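# 剪字布景

**剪字布景**，又称**字幕布**、**贴字背景**，指在桌子后方挂一块单色布料，再把剪好的大号字母、数字或汉字固定在布面上，配合桌上的小件物品形成的简易陈设。常见于生日桌、满月宴、班级活动角、市集摊位和家庭拍照角。布料以黑、白、米色为多，字的材料有卡纸、毛毡、泡沫板、植绒纸等。

这个词的边界不太清楚。售卖材料的商家倾向于把凡是后面有布、布上有字的东西都算进来，连整幅印刷的横幅也不例外；手工圈里较严格的用法则要求字必须单个剪出、单个固定，可以拆下重排。本条目采用后一种用法。整幅喷绘、气球拼字和灯箱字另有传统，用料和问题都不同，只在需要比较时提及。

## 名称

“剪字”强调工序，“贴字”强调结果，两种叫法在多数地方可以互换。有手工书主张“剪字”专指手剪，用刀模或刻字机切出的应叫“切字”。这一区分在实际使用中几乎没有人遵守，一包刀模压出来的毛毡字，包装上照样写“手工剪字”。读者看到“手工”二字时，最好理解为需要自己动手贴上去。

“字幕布”一名容易与投影或影视字幕混淆，近年用得少了。部分摊贩仍这样叫，询价时最好附一句用途。

“布景”二字借自舞台。借用之后含义缩小了许多：舞台布景要考虑换场、承重和观众视角，桌面布景通常只照顾一个方向。有些教程大量搬用舞台术语，把夹布的横杆称为“吊杆”，把桌子称为“台口”，读来颇有气势，对操作没有什么帮助。

## 构成

一套剪字布景通常有四个部分：承托物品的桌面、竖直的布、布上的字、桌上的陈设。四者中真正决定成败的是布和字之间的固定关系，而教程花费篇幅最多的往往是陈设。

### 桌面

任何平整的桌子都可以用。木色桌面受欢迎，理由常被说成“温暖”“有生活气息”，这类说法难以检验。可以确定的是，浅色木面与深色布之间有清楚的交界线，物品放在上面容易看出轮廓；深色桌面配深色布时，交界线会消失，小件的底部不易分辨。

圆角或弧形前缘的桌子有一点不便：铺桌布时弧边处会起褶，需要在下面打折别住。不铺桌布就没有这个问题。许多教程一面推荐圆角桌，一面又要求铺桌布，并不提褶子怎么处理。

桌子离布多远，各家说法不一。贴紧布放，布脚会被桌沿压住，下半截容易鼓起来；离得太远，桌后露出一道地面，物品也容易掉下去。较为可靠的办法是先挂布，再推桌子，推到桌沿刚碰到布为止，然后稍稍退回一点。

### 布

黑布最常用，也最常被高估。它的优点很具体：不透后面的杂物，接缝不显，几乎任何亮色的字放上去都能看清。它的缺点同样具体：粘毛，粘粉笔灰，折痕在侧光下相当明显，深色物件放在前面容易与它混成一片。

“黑布可以隐去一切痕迹”这句话在手工圈流传甚广，出处已不可考。凡是在窗边挂过黑布的人都能指出它的问题。一块叠放了几个月的黑色棉布，横竖折痕会清清楚楚地显出方格来。熨烫有用，挂起后自然下垂也有用，只是后者所需时间远比一般教程写的“片刻”要长，厚布往往要过一夜。

布的幅宽不够时，常见做法是用两块。一块在正后方绷平，供贴字用；另一块挂在侧面，遮住墙或柜子。侧面那块不必绷平，松松垂下来就行，上面也不宜贴字。两块布相接的角落最容易漏出墙面，讲究的人会让侧布搭过正布一掌宽，不讲究的人用桌上的高物件挡一下。两种办法看上去差别不大。

布料的选择大致如下：

| 布料 | 常见评价 | 可以证实的部分 | 可疑的部分 |
|---|---|---|---|
| 棉布 | 耐用、好洗 | 可高温熨烫，胶带附着力中等 | “不起皱” |
| 涤纶布 | 便宜、挺括 | 轻，干得快，折痕较难烫平 | “与棉布无异” |
| 绒布 | 吸光、高级 | 反光少，粘毛严重 | “可以遮住所有折痕” |
| 毛毡 | 可直接粘字 | 与魔术贴钩面配合较好 | “反复使用不起球” |
| 无纺布 | 一次性 | 价格低，撕裂后无法修补 | “环保” |

### 固定布的办法

夹子是最省事的办法。长尾夹、晾衣夹、弹簧夹都可以，间距越小，上沿越平。夹子之间的布必然下坠成弧形，间距大时弧形显著，布顶与墙之间会露出一条空隙。有人认为这条空隙“破坏了整体感”，也有人根本不看那里。若上沿不会出现在照片中，花力气补它没有什么意义。

图钉对墙有损伤，租房者一般不用。双面胶在粉刷墙上不可靠，撕下时会带下一层墙皮；在瓷砖和玻璃上效果较好。粘钩加横杆是折中方案，前提是粘钩的标称承重可信。标称承重多在光滑、干燥的平面上测得，换到粉墙上应当大打折扣，折扣多少，包装上不会写。

专用的背景架由两根立柱和一根横杆组成。它的好处是不碰墙，坏处是占地，并且立柱底座轻，风扇一吹就晃。产品页上的照片几乎都在无风的室内拍摄。

### 字

字是剪字布景里唯一必须有的部分。没有字，剩下的就是一块布和一张桌子。

按用料分：

- **卡纸字**：最便宜，剪裁容易，受潮后卷边。单层卡纸贴在垂布上会跟着布的褶子弯，看上去像缺了一角。
- **毛毡字**：有一定厚度，边缘柔和，小号字的内孔（如“a”“e”）不好剪。
- **泡沫板字**：立体，重，双面胶常常撑不到活动结束。
- **植绒纸字**：颜色饱和，沾灰后擦不掉。
- **磁片字**：需要在布后垫铁片，用于布面只在广告中常见。

按边缘处理分，有无边、描边、衬底三种。描边是沿字形外侧留一圈浅色，衬底是把字贴在一块稍大的底纸上再一并剪下，远看两者效果相近。在深色布上，浅色细边能把字从背景里“提”出来，这一点争议不大。有争议的是值不值得多花那份工：橙、黄、粉蓝等亮色在黑布上已经够清楚，边框的作用主要体现在紫、深蓝、墨绿这些暗色字上。若一套字里亮色暗色都有，为求一致，通常全部描边。

## 字的制作

### 字号

关于字号，流传最广的一条规则是“桌宽除以字数”。这条规则只在单行、等宽的情形下成立。拉丁字母宽窄不一，“M”可以抵得上好几个“I”；汉字虽然方正，笔画疏密差别又大，“一”和“馨”放在一起，同样大小看上去并不同样大。

较实用的做法是先用报纸剪出同样大小的纸样，挂在布上，退到房间另一头看。这个办法费时，教程里少有推荐，原因可能在于它不需要购买任何东西。

### 大小写混排

大写字母高度一致，便于对齐；小写字母有上伸和下伸部分，排列时视觉中心容易偏。大写开头、小写跟随的一行，与全大写的另一行上下放在一起，上行会显得轻，下行会显得重。部分设计者认为这种不齐正是手工的趣味。这一说法不可反驳，因而也没有多少信息量：任何没有对齐的东西都可以用它辩护。

混排还有另一层原因，常被略过不提，即字不够用。成套字母中每个字母的数量有限，大写的“A”用完了，便拿小写的顶上。颜色混排也是如此。许多看似精心安排的撞色，换一包新字就不会出现了。

### 分行

一个名字或词太长时需要分成两行。拼音名按音节分行，英文名按连字符或空格分行，这是通行办法。按“好看”分行则常常造成误读：一个词被断成两截，客人会把它当作两个词来念。布幅横向仍有余地时，缩小字号、保持一行，一般比分行稳妥。

两行之间的距离应大于字与字之间的距离，否则人眼会竖着读。反过来，行距太大，两行又像各说各的事。教程里给出的比例五花八门，彼此矛盾，也都没有说明从何而来。

### 粘贴顺序

常见建议是从中间往两边贴。对奇数个字的单行，这样做确实容易居中；对偶数个字，中间没有字，“从中间贴”就成了一句空话。更稳当的办法是先用大头针把所有字虚别在布上，看过之后再逐个粘牢。

别针会不会在布上留孔，取决于布的织法。棉布洗过之后孔基本消失，涂层布上的孔是永久的。

## 商品化

剪字布景原本只需要剪刀和纸，商品化之后出现了成套材料包。较常见的几种来自 Disari、Saengthong 和 Tollurum。

Disari 以毛毡字母为主，字母带浅色衬底，按颜色分袋。其宣传册称“一套可拼出 2,000 个常用名”。这个数字的计算方法没有公布。宣传册附录里列出的名字若逐个拼写，有相当一部分需要两个以上的“n”，而标准包中“n”只有 2 个。公司对此的答复是可另购补充袋。照此说来，任何一套字母加上足够多的补充袋都能拼出任何名字。

Tollurum 主打黑色背景布，称其布料“洗后不留折痕”。使用者的反馈分歧很大。一种可能的解释是，测试时布料始终卷放，而购买者到手时布是叠着寄来的。卷放的布不留折痕，这对任何品牌都适用。

Saengthong 卖的是夹子、横杆和粘钩，价格低，描述也朴素，争议相对少。其横杆有伸缩结构，拉到最长时中段下弯，说明书用小字提到了这一点。

另有一套名为 Judus 的版式手册，售卖纸样和排列方案，自称依据“视觉重量原理”。手册提供 575 种排列，细看之下有许多只是左右镜像或换色。手册中的“视觉重量”没有定义，也没有给出计算方式，各方案所附的重量值应看作装饰。

材料包的实际好处在于省时间。字已经剪好，边缘整齐，对不擅长用剪刀的人是真正的帮助。至于“激发创造力”“增进亲子关系”之类的功效，各家都写，没有一家给出依据。

## 关于效果的说法

### 拍照效果

支持者最常说的一句是“布景能让照片更好看”。这句话把几件事混在了一起。单色背景确实遮住了杂物，照片因此干净，这是布的作用；字提供了说明，告诉人这是谁的生日或哪个摊位，这是字的作用；光线、角度和拍摄距离另有影响，与布景无关。把三者合在一起归功于一套材料包，显然过于慷慨。

手工讲师 Elmarie Nkosi 在一篇广为转载的文章中写道，黑色背景“使任何物品都显得贵重”。她举的例子是瓷器和首饰，均为浅色、表面有光泽。换成深灰色的布偶或巧克力色的糕点，结论未必成立。转载者大多略去了例子，只留下这句话。

Nkosi 后来在同一文章的增订版里加了一段，承认深色物件需要在背后垫一张浅色纸。增订版的流传远不如初版。

### 教学效果

幼儿园和小学常在活动角使用剪字布景，理由之一是帮助儿童认字。撰写过多篇教室布置评论的 Wanting Gu 对此持保留态度。她指出，活动角的字往往贴得高，超过儿童平视的高度，又常用花体或大小写混排，对刚开始认字母的孩子并不友好。在她看来，这些字主要是贴给来访的大人看的。

她的批评也有可以商榷之处。她观察的教室数量没有写明，所谓“往往”到底有多常见，读者无从判断。不过她提出的检查办法很简单：蹲下来，从孩子的高度看一眼。

### 成本

家庭自制的花费主要在布上。一块布可以用很多次，字用一次换一次。有网文称自制比购买横幅“省下 3,000”，未注明货币，也没有说明比较的是多大的横幅、用了多久。此数字后来被多篇文章引用，引用时同样没有货币单位。在找到原始计算之前，不宜采信。

## 陈设

桌上的物品没有定规。常见的有面点、布偶、花瓶、书、小卡片和盒子。教程喜欢用“三角构图”解释摆放，即高、中、低三件物品连成三角形。任意三件不在一条直线上的物品都能连成三角形，所以这条原则很难违反。

### 食物与仿真食物

圆面包、馒头、寿桃等圆形食物常见于生日桌，圆而浅色，在深色背景前轮廓清楚。真食物放久了表皮会干，切开后不宜再摆；仿真食物没有这个问题，却有另一个麻烦：小孩会去咬。发泡材料做的仿真面包表皮也做出细裂纹，隔着一张桌子很难与真的分辨。凡是混摆真假食物的桌子，应当把能吃的放在盘子里，不能吃的直接放在桌上，并事先告诉带孩子的人。

酥皮或带裂纹的面包掉屑，黑布脚边若堆在桌面上，屑子会沾在布上。这一点几乎没有教程提到，可能与它们的示范照片是在摆好之后立刻拍下的有关。

### 布偶

布偶用来补高低，也用来表明场合是给孩子办的。站得住的布偶比坐着的少，脚掌宽、重心低的企鹅、鸭子一类较稳。狭长的动物，例如长颈鹿，需要靠着东西。

深蓝或黑色背部的布偶，正面朝外时问题不大，白色的脸和肚子会显出来；侧放或背放时，轮廓就进了黑布里。手持卡片的布偶被不少商家称为“迎宾偶”，卡片上可写字，但卡片通常很小，字写上去要走到跟前才看得清。把它当作一处颜色来用比较现实。

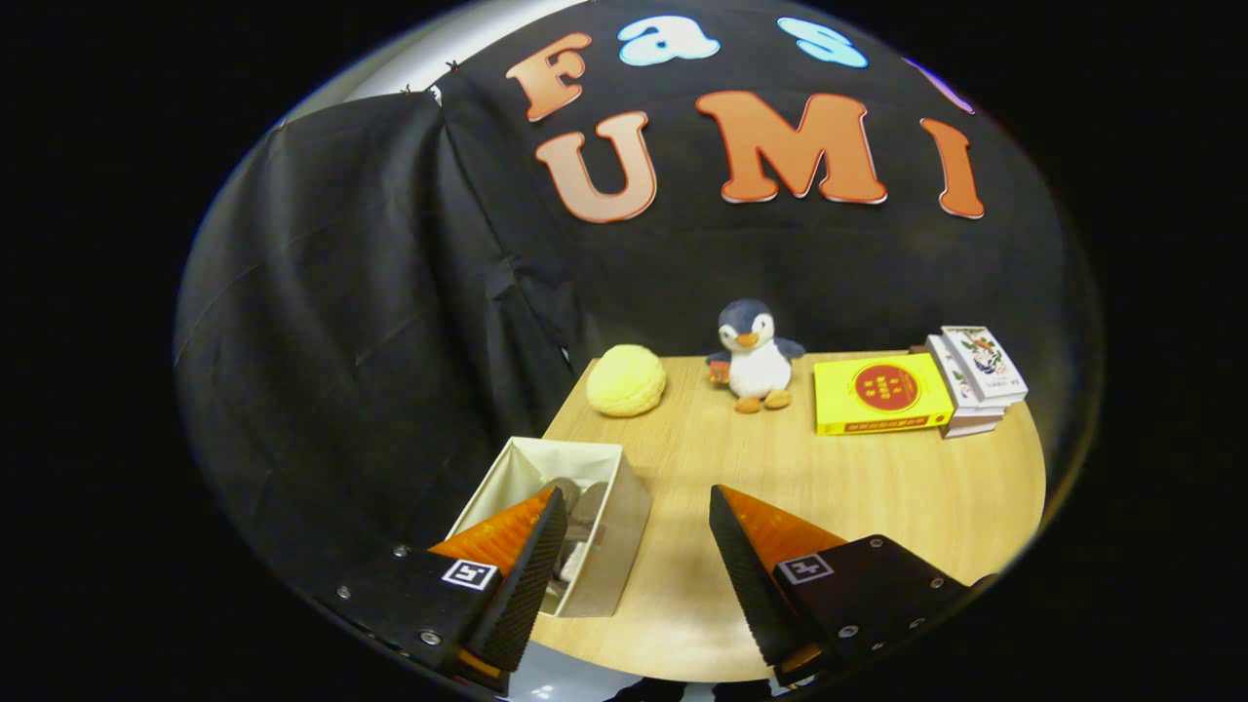 布偶与布的距离也有讲究的说法，称必须留出“一拳”。留一点距离的确能减少布面被顶出鼓包，至于是一拳还是半拳，要看布垂得直不直，没有必要照搬。若布的下端压在桌后，前面的物品稍微一推就会牵动布面，连带上面的字歪斜，这才是应当留距离的主要理由。

### 盒子

敞口纸盒在布景中有两种用法。一种是作道具，装糖果、石子、松果或小礼物，放在桌子一侧；另一种是作收纳，把暂时不用的零件放在里面，摆好后忘了拿走。从成品上看，两种用法常常无法区分，后来的教程便把后一种也总结成了风格，称为“随性角”。

薄纸板盒反复使用后侧壁起皱、四角发软，装重物时底部会下沉。浅色纸盒在木色桌面上不显眼，在黑布前则相当显眼。若不希望它抢过字，应当放低、放偏。不过在多数家庭场合，客人对盒子里有什么的兴趣大于对盒子位置的兴趣。

### 数量

“宁少勿多”是各家教程的共识，也是最少被执行的一条。材料包附送的摆件通常多于推荐摆放的数量，买来的人很自然地想把它们都摆上。商家一面劝人少摆，一面多送，这种矛盾在评论区里时有人指出，未见回应。

## 常见问题

**字掉落。** 最常见。起因多为布面有粉尘或绒毛，胶只粘住了表层。用粘毛滚筒先滚一遍，比换更贵的胶有效。绒布上任何胶都不可靠，应改用别针。

**字歪。** 贴的时候是正的，后来歪了，通常由布的下坠引起。夹子松动一侧，整行字都会跟着斜。先查夹子，再动字。

**远处看不清。** 字太小或颜色太暗。紫色和深蓝在黑布上最容易“沉下去”，室内灯光偏黄时尤甚。加浅色边有改善，改用白布改善更大。

**少一个字母。** 多见于成套购买者。有人用数字“0”代“O”，用倒置的“M”代“W”，大多数客人看不出来。用倒置的“n”代“u”在无衬线字体中可行，在有衬线的字体中很容易露馅。

**布反光。** 涤纶布和缎面布在正面强光下会泛白。移动灯比换布便宜。

**词意不明。** 名字、缩写和店名混在一起时，外人往往读不懂。只有主人懂的缩写贴得再工整，也起不到说明作用。评论者常以此为由主张一律用全名；反对者认为家宴本来就不需要向外人说明什么。后一种意见在家宴中有道理，在市集摊位上就说不通了。

## 拆卸与收纳

拆字应从下往上，一手按布，一手揭字。从上往下拆时，揭开的布会把下面的字折弯。毛毡字可叠放，中间隔一张油纸，背胶才不会互相粘连；卡纸字宜平放在硬纸夹里。

关于收纳，最常见的建议是“按字母顺序分袋”。这对常年接活的人有用，对一年用一次的家庭用处不大：一套字散装在一个袋子里，下次要用时倒在地上翻找，几分钟也就找齐了。分袋本身花的时间，很可能超过它省下的时间。

布应卷不应叠，这是少数各方意见一致、也确有道理的建议。可以用装挂历的纸筒，黑布外面再套一层旧枕套防灰。夹子与布分开放，金属夹受潮生锈后会在布上留下黄褐色的印子，黑布上看不太出来，米色布上则很明显。

剩余的胶痕可用低温熨斗隔纸加热后揭去，事先要在布角上试过。网上流传的用牙膏、柠檬汁、面粉去胶的办法，作者大多没有附上前后对比。

## 起源诸说

剪字布景的起源没有可靠的说法。较流行的一种把它与剪纸联系起来，理由是两者都用剪刀和纸。照这个标准，裁缝用的纸样也可以算作近亲。剪纸有自己的图案传统和张贴场合，与拼写人名、店名的单个大字之间，缺少中间环节的证据。

另一种说法认为它来自商店橱窗。橱窗用布遮住店内、布前摆货、布上加字，做法确实相近。可是相近的做法完全可以各自产生：想遮住背后的东西就会挂布，想让人知道是什么就会加字，中间并不需要谁向谁学。

还有人把它归于社交平台上的拍照风气。这种说法解释了近来为何增多，解释不了更早的班级黑板报、联欢会横幕和喜宴上的剪字。那些场合同样是在一块底子上贴大字，用的是彩纸和图钉，留下的照片不多，研究者也少有注意。

材料商的网站上常见“源自古老欧洲庆典”一类文字，没有年代，没有地点，也没有来源，宜作广告看待。

## 参见

- 横幅
- 黑板报
- 毛毡
- 橱窗陈列
- 生日桌
- 长尾夹

## 编者注

本条目“商品化”一节中的包装数量以标准包为准，补充袋与节日装未计入。“布料”表格中的评价摘自各家产品说明，措辞有删减。“起源诸说”一节欢迎补充有年代、有地点的材料；仅注明“据老人回忆”的内容请先移至讨论页。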